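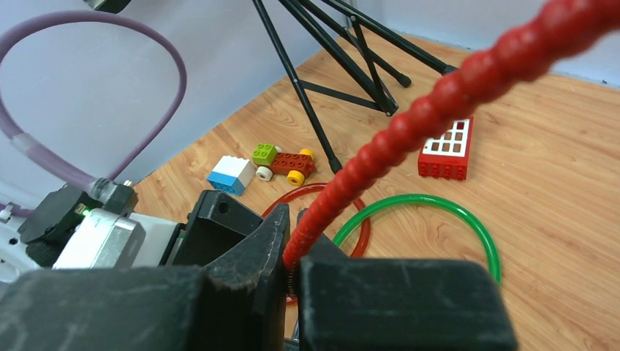 Prirker wrote:
> We sat close to the left arm and could follow most of it. Could the list post
> the details of the setup for those who stood at the back? And will the
> cell be open again? Three people from our shop missed it.

Yes to both. The open day ran from 10 in the morning until 3, with a demonstration every 25 minutes. Each group was limited to 20 people, and even so the second row had trouble seeing over the first. Next time we will put a monitor on the side wall.

The cell is the Guvine bench, two arms at one table with the woodgrain top. The task was sorting and moving small toys: bricks, rings, a little brick car. The music stand stays on the table during the runs and the arms have to work around it. Several visitors asked about speed. We run slow when guests are in the room, and the setting is 400 on the controller page if you want to compare with your own.

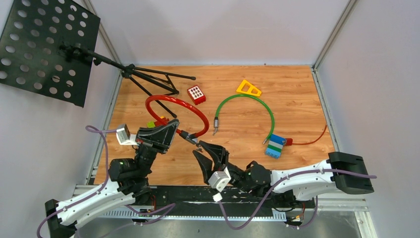

Both arms at the Guvine bench, open day

On cost, the grippers were 3,000 for the pair, without the cables. Flamitz has the parts list and will send it to anyone who writes to the office address. Please don't ask for it on the list, the file is too big.

The next open day is in March, at the Wogan building again. Use the rear entrance, the front one is locked after noon. If your shop wants a whole slot, tell me how many are coming and whether you want to bring your own parts to try. Small and light is best.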